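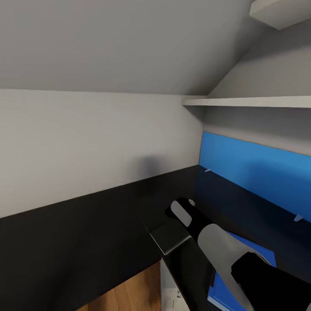

Notes for the club night talk, 20 February 2026

Start with the bike on the stand. Ask who here has ridden with wet feet this winter, and wait for the groans!

OK, so: overshoes. I've worn four pairs since September, over 784 miles, mostly on the Drullomness loop with all its lovely puddles (spin a wheel here, gets a laugh). I love this stuff, so stop me if I go on too long.

First pair, the Mavis. Thick neoprene, big chunky zipper up the back. Pass them around. They're warm – really warm – and on the coldest mornings I could still feel my toes at the coffee stop. Weak spot is the cleat opening, where water comes in from below. Mine let in a trickle after an hour of steady rain.

Second, the Jusden. Much thinner, with a coated fabric that sheds spray like a good jacket. They go on in seconds and they fit my wide shoes, and I can't tell you how happy that made me. Less warmth, though. I'd put on wool socks for anything near freezing. 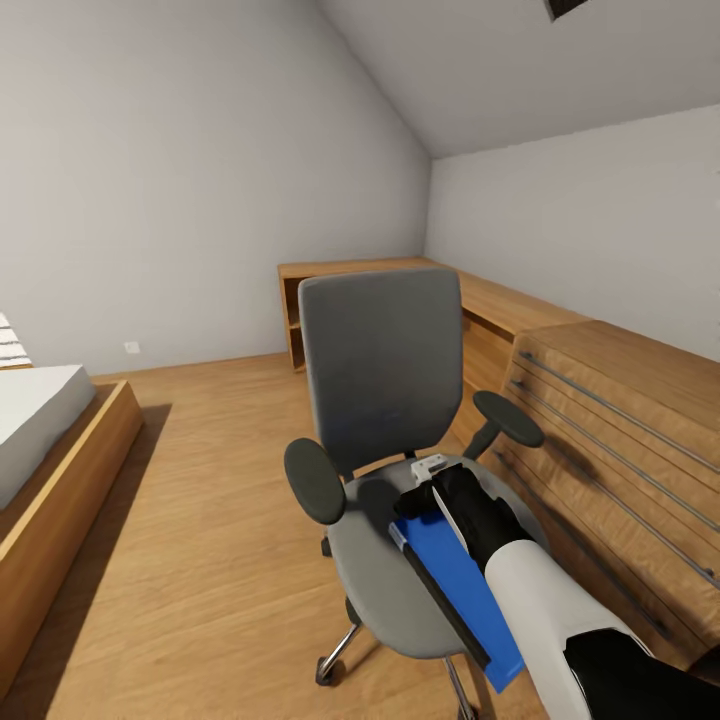

Then the Rivera, and slow down here, as people always ask about these. Taped seams, a tall cuff, and a flap that covers the zipper pull. Best of the bunch for staying dry! The cuff does rub if your tights are short, so wear the tights over the top and let the rain run off the outside. Show the cuff folded both ways.

The last pair was a cheap set with no label I can find. Quick mention only. The toe wore through after 121 miles, but they were fine as windproof covers on dry days.

Sizing: try them on with your own winter shoes. I went up a size in 2 of the pairs and was glad of it.

Care: rinse, turn inside out, hang up away from the heater. Close the zipper before washing.

Questions. If someone brings up waterproof socks, say yes, I like them too, and we can talk by the bikes afterward. Collect all the samples before the break.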